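Filed under: Bench notes, Hardware
6 min read

Nail sorting, second pass — workshop notebook, June 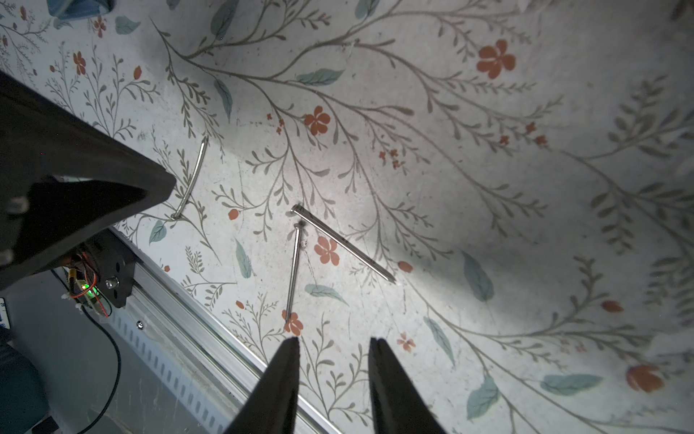 Where things stand

Three nails on the flowered surface, one of them bent, and I am supposed to believe this is the beginning of a system. Geert Van Leeuwen's idea is that we go through the mixed nails left over from the Henriques job, put the straight ones back into stock and drop the bent ones in scrap. He thinks it pays. I thought it didn't before we started and I still mostly think that, but I said I would write it up fairly, so I'm trying.

The lot is 3549 nails by the sheet that came with it. I haven't checked that number and don't intend to. It was written on the lid in marker, and whoever wrote it was either very patient or weighed a handful and multiplied. My money is on the handful. Geert says 3549 is too odd a number to be a guess. A calculator gives you odd numbers all day long.

What we did

Tipped out a small pile, spread it, picked by eye. Anything with a visible kink goes left, anything that looks straight goes right, anything we argue about goes in the middle. The middle got big fast. We should have agreed beforehand how bent is bent. I wanted the roll test: push the nail along a flat surface with one finger and if the point wobbles, it's out. Geert wanted to go by eye alone because rolling is slow. We did some each way, and then the piles got mixed, so I can't tell you which way was better. That one is on me, I moved the lid.

The roll test doesn't work well on the flowered surface anyway. The nail drags. On the bare steel plate by the vise it rolls fine and you can hear a bad one as well as see it, a sort of tick once per turn. Next time roll on steel and keep the flowered surface for laying out.

About the pattern

I complained about the flowered surface last week and I'm complaining again. There are thin gray-brown stems printed all over it, and a nail is a thin gray thing. Geert says the pale background makes up for it. It does for the most part, until a nail lies along a stem and you pass your hand over it twice. The orange flowers don't bother me. A plain sheet would cost next to nothing and I have asked for one.

To be fair to the pattern, things don't skate around on it the way they do on the plate, and it's quieter.

Rate

We got through 60 nails in the first timed stretch, and then the timer was stopped for coffee and never restarted, so I have one data point. Geert has already multiplied it up to the full lot and written "manageable" next to the answer. I would like to see a second stretch, timed at the end of an afternoon when the eyes are tired, before anyone writes manageable next to anything.

Straightening

Tried it on a few. Nail on the plate, hump up, light taps, turn, tap again. They come out looking all right. Looking all right is a long way from driving all right, and I'd want to put some into scrap pine beside new ones before they go back in a bin with a label on it. A nail that has been bent once seems to want to go again at the same spot. I have no numbers for that, only a sore thumb.

The Rerinik tray

The divided tray from Rerinik is fine for screws. For nails the compartments are too short, so they stand up on end and you get stabbed reaching in. Went back to coffee cans. The Adside catalog has a longer one, and I've left the page open on the desk for whoever does the order.

Open points

— Write down what counts as bent. One line, on the wall.
— Second timed stretch, no coffee.
— Drive test in pine, straightened against new. Patum has offcuts.
— Middle pile: Geert wants to keep it, I want to scrap it. Still in the can with the blue tape.
— Ask what a new box costs. I asked in May and got a shrug. If a box of 3000 comes in under what we spend on an afternoon of picking, then I don't see what there is left to discuss, and Geert can have the bent ones for his fence.

Added later, different pen: Geert says the fence is staples.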